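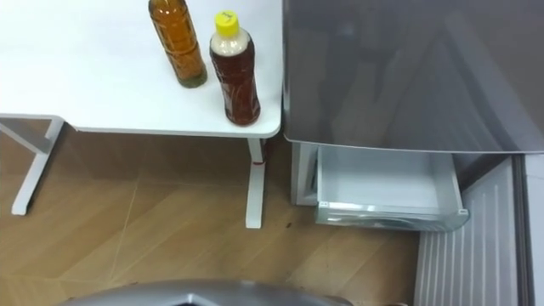
Table, two bottles and an open drawer, with a bit of the robot's gray body at the bottom.

Grip carryover

Grip carryover is a fault in two-armed robots where a hand keeps squeezing after the software thinks it has let go. I've also seen it called "sticky hold" and (in the Lunham manuals) "stale grasp." They're all the same thing, and if you work with these machines long enough you'll run into it, usually with a bottle in the way.

What happens

A robot hand doesn't think about bottles. It gets a stream of finger targets, up to 1000 a second on the Gikard controllers I know best, and it follows the newest one it has. If the stream drops out, the hand holds the last target. That's a sensible choice most of the time - you don't want it dropping things whenever a message goes missing. The trouble starts when the dropout lands right on the release. The planner sends "open," marks the step as done and starts moving the arm. The fingers never heard it.

Two-handed jobs are where it gets ugly. One hand wraps the body of a bottle, the other goes to the cap, and now both hands are tied together through the same piece of plastic. If one arm pulls away while its fingers are still shut, the other arm feels the load and pushes back!

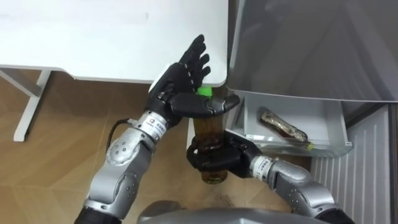
The Bondstead report

The write-up everybody passes around came out of Bondstead one March. They logged 38 carryover events and found that most of them came after a release message went missing for longer than 200 milliseconds. The nastiest one had an arm backing out of an open drawer with its fingers still closed on the rim, and it took the drawer with it. No one was hurt, but the drawer runners were bent and so was a finger joint. I like this report because it prints the raw timing logs, boring as they are.

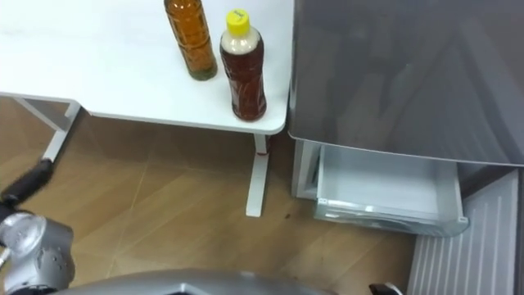
Left arm low by the table, drawer pulled out on the right.

Fixes

The usual fix is to make the planner wait for the hand to report its real finger positions before the arm moves. Marchetti added this in version 2 of its hand driver and called it "confirmed release." It makes every put-down a touch slower, and I've met people who switch it off to win back the time (please don't).

The second fix is a force limit at the wrist during the first part of any retreat. If the arm feels a tug, it stops and asks for the release again. Drawers need a lower limit than tables do, in my experience, as there's so much more for a finger to catch on.

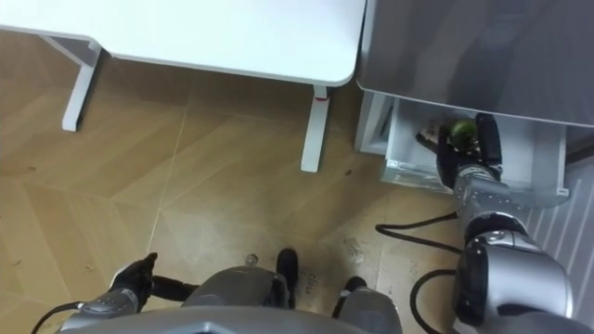
A soft item makes the force check less useful, too, as it can squash and slide before the wrist feels much of anything. For those I'd lean on the finger readings and keep the retreat slow.

Clearing a stuck hand

Stop both arms first, then cut power to the fingers only, if your model lets you. Lunham hands go limp when you do that and Gikard ones don't, so check which you've got and support whatever is being held. Don't pry the fingers with the arm still live. And save the log before you restart, because the restart wipes it on older controllers.

See also: Watchdog timer; Two-arm coordination; Protective stop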